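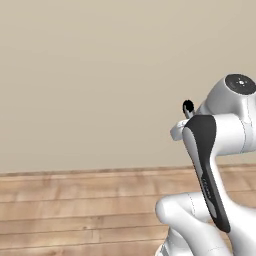 Aug 2, 2019

Okay so I said I'd post again when the arm could pick up a mug, and the arm can't pick up a mug, but so much has happened in the garage that I'm posting anyway. Get a coffee, this one runs long.

Quick catch-up if you're new. I'm building a seven-joint arm at home, out of printed parts and secondhand motors, and I'm calling it Ballness because that was the name on the box the first set of bearings came in and it stuck. The plan has always been to get everything moving in simulation first and then make the real one copy it. The simulation side is way ahead. In there I work with a ready-made white arm model in a bare room with a wood floor, and it glides around like it's on vacation. My real one has a shoulder, an upper link, half an elbow and a lot of tape.

So! The elbow.

Last time I was whining about the belt slipping whenever the forearm went past horizontal. A bunch of you told me to add a tensioner, and you were right, and I ignored you for two weeks and tried a wider belt instead. The wider belt rubbed on the inside of the housing and made a fine black dust that got into everything. Then I added the tensioner. It's a little idler pulley on a slotted bracket, two screws, took me one evening including the reprint (I mirrored the bracket the first time, of course I did). No slipping since. I ran 100 cycles from straight down to straight out with a bag of rice taped to the end, standing there with my hand on the switch for the whole thing, and the marker line I drew across the belt and pulley was still a line when it finished. I was so happy I ran it again for my sister-in-law, who was very polite about it.

The gearbox is a different story. I got the shoulder gearbox from Prakel, a little outfit that sells surplus drives, and it's a lovely heavy thing with almost no play. The elbow one I printed myself to save money. It has play. You can grab the forearm and wiggle it, and at the far end that wiggle is as wide as my thumb. For waving hello, fine. For a mug, no. I've tried thicker grease, I've tried tighter teeth (it locked up solid and I had to take a chisel to it), and now I'm trying a split gear with a spring between the halves. It's printing while I type this. I can hear it.

Let me talk about the simulation for a bit, because that's where I spent most of July and I have opinions.

First thing, I had the limits wrong. I'd let every joint swing as far as it liked, and so my nice motion planner kept finding these gorgeous routes where the elbow folded back through the upper link like it was made of fog. Turning on self-collision fixed that and also made everything crawl. What ended up working was swapping the pretty shells for simple capsules when it checks for collisions and only drawing the pretty shells on screen. I know, I know, everyone who does this for a living is nodding and saying well yeah. I learned it at one in the morning over a bowl of cereal.

Second thing, friction. The default had basically none in the joints, so all my tuning was for an arm that doesn't exist. I moved those numbers over to the real shoulder and it just sat there and hummed at me. Not enough push to get it started! Then I bumped the gain up and it got started all right, and it whacked the edge of the workbench hard enough to leave a dent, and I added a big red stop button to the project that same night. If you're building one of these, put the button in before the motors. I had it on the list as a "later" item and I'm a little embarrassed about that.

What I do now is hang a luggage scale off the end of the link, pull slowly, and write down where it starts to move. I do that at a few different angles and feed it back into the model. It's crude, and it made more difference than anything else I did all month. The simulated shoulder and the real one now settle at nearly the same spot when I ask for 90 degrees. The sim gets there smoothly. Mine gets there with a sort of shrug at the end. I've gotten fond of the shrug.

Third thing, and this one's still open: the camera. I want a cheap webcam looking at the bench so the arm can find the mug by itself, and I've been rendering practice pictures in the simulator to train on. I left it going and came back to a folder with 2,011 pictures in it, and every one of them had the same light coming from the same side. My garage has one bulb, a window, and a door that's open half the time. So I'm going back and mixing up the lighting and the wall color, and adding some clutter, too, as my bench has never once been clean. If you've done this with a small set of pictures and had any luck, please tell me how many you needed.

Money stuff, since people always ask. The electronics are the part that hurts. I'm running everything off a 24 volt supply that I pulled out of a dead sign, so that was free, but the motor drivers add up quick and I've cooked two of them. One was my fault (plugged in backwards). The other one I'm blaming on the heat out there. I ordered the replacements from Bhardwaj and they came well packed and with a handwritten note saying good luck, so they get my business forever now. The shells are just printing filament and patience. I did sand one of them to see how close I could get to that glossy look from the simulator, and after three grits and two coats of spray paint it looked like a bathroom fixture. I'm leaving the rest rough.

Oh, and the wiring! I finally took the cables off the outside of the arm. They used to loop around from the base and catch on the vise every time the shoulder turned. They go down through the middle of the joints now, with a bit of slack coiled up inside each one, and I printed a little comb to keep the motor wires away from the encoder wires. The encoder readings used to jump whenever the elbow motor kicked in and that has mostly gone away. Mostly. There's still a flicker on the base joint that I can't pin down. I've swapped the cable, I've swapped the connector, I've sworn at it.

The folks over on the Grivitlow board suggested a ferrite clamp, which I have one of somewhere, in one of these drawers. Will report back.

Next up is the split gear, then the wrist, which is drawn but not printed. The wrist scares me. There are three motors to cram in there and I keep shaving off material to make room, and at some point there won't be any wrist left. I'd like to have the whole arm standing by October so I can bring it to the maker night at the library, even if all it does is point at things.

If you want the tensioner bracket file, leave a comment and I'll send it over. The right-way-around one. Printer just beeped, gotta go look at this gear.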